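Galtby open day clips, README

Hi! I put this folder together after our open day on March 2, 2020, mostly so Souad Ghoneim would stop asking me where the files went. Visitors watched people work with the hand-held grippers, and the orange stool got plenty of attention.
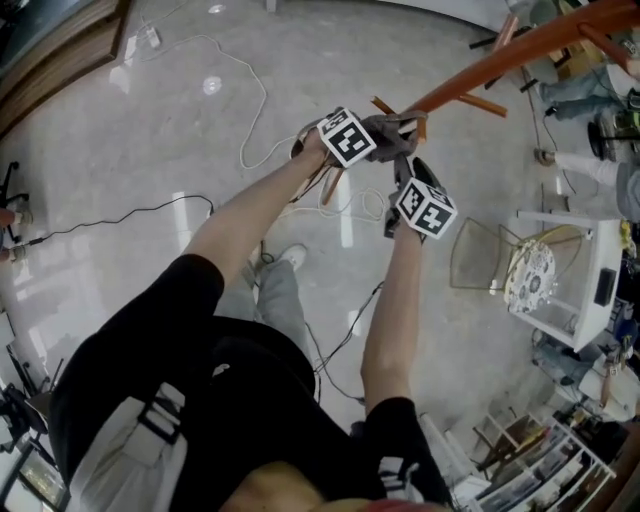 There are 242 clips in all, 30 of them from the morning. Hatem Tazi did the naming, so blame him for the underscores. I loved the denim hat takes best (so much stitching!) and they have their own subfolder.
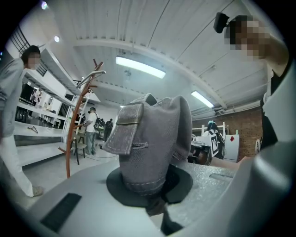 Known issues

Clip 517 in Hatem's numbering has no sound. Faces are blurred, please leave them that way. Fixes go to Sanaa Berrada before May.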